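Bench notebook, sticker packets and cards
2023-01-17
Last updated: March

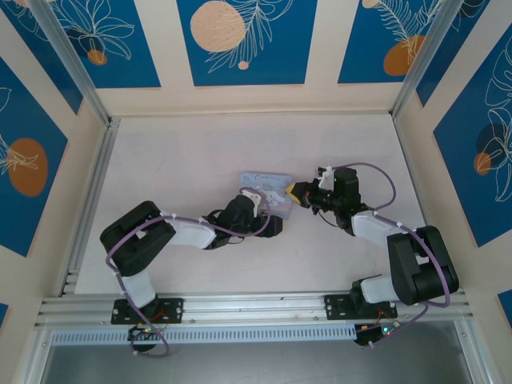

Bilora reckons the light blue ones should be sorted by character first and size second, and I'm coming around to it. I'd been going by color, and blue is hopeless, everything is blue! The Cinnamoroll-looking one goes in the character tray for now (the lettering is so curly I keep second-guessing it).

Still to do: 6 trays to label, 4 done. Box from Clindow says 900 pieces, haven't checked.

Comments

Flarudon: Size first, please. The small ones slide under everything.

Akl: Can we keep the leafy panels up? I like them.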